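Flosside issues new folding standard for cotton T-shirts

Textile care firm Flosside has published a revised folding standard for short-sleeved cotton knitwear. It replaces the sheet in use at its Lalness and Kos sites and takes effect in September.

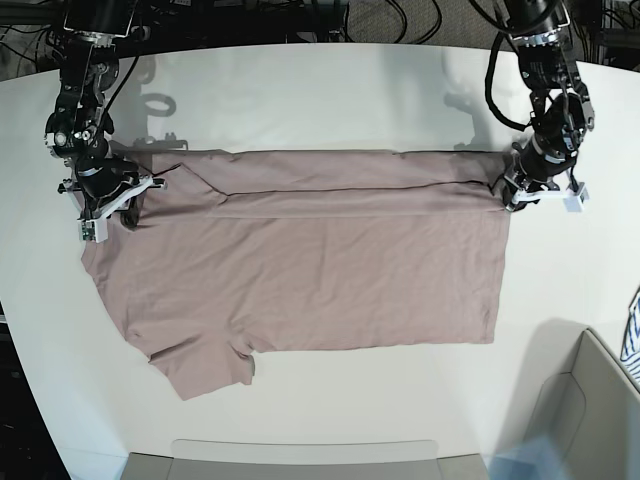

Top band first

The main change concerns the order of folds. Under the old sheet, both sides of the shirt were turned in before any crosswise fold was made. The new standard starts with a crosswise fold. The upper portion of the shirt is turned over into a long horizontal band, and the body is left open until the band lies flat. The sides follow, then the hem.

Vinzenz Zwahlen, who heads process development at Flosside, said the earlier order placed too much cloth at the shoulder line. "You had the sleeve, the side seam and the neck rib stacked in one place. The pile leaned after a dozen shirts," he said. "With the band first, the thickness is spread over the full width."

The band has a known weak point. Where the fold meets the shoulder, the cloth tends to turn under itself and form a small triangular overlap. The standard allows such an overlap at one end of the band if it can be pressed flat by hand. If it covers a seam, the fold is opened and repeated.

Tolerances

The finished packet must match the template to within 5 mm on each side. Sleeves that extend past the hem line are tucked in before the last fold – a step the old sheet left to the operator. Light wrinkles in the body are accepted. Creases across the neck rib are not.

Work surfaces must be smooth and free of joints across the folding area. Curved table edges are permitted, provided the whole garment can be laid out without hanging over. The standard covers plain and dyed cotton in all adult sizes. Children's sizes and blended fabrics stay on the old sheet for now.

Trial at Lalness

Flosside tested the sequence at Lalness on 1000 shirts, all washed and tumble dried before folding. According to the company, stacks of 30 packets stood without side support for the length of a shift. The same test with the former sequence was stopped early when the stacks began to slide. Folding time per shirt was recorded but has not been released.

Packets folded to the new standard fit the Disix shelf insert, which Flosside introduced at Kos last year. The insert itself is unchanged – existing shelves need no new parts.

A sheet for long-sleeved shirts is in preparation. Zwahlen said it will keep the top band but add 2 folds for the sleeves. No release date has been set.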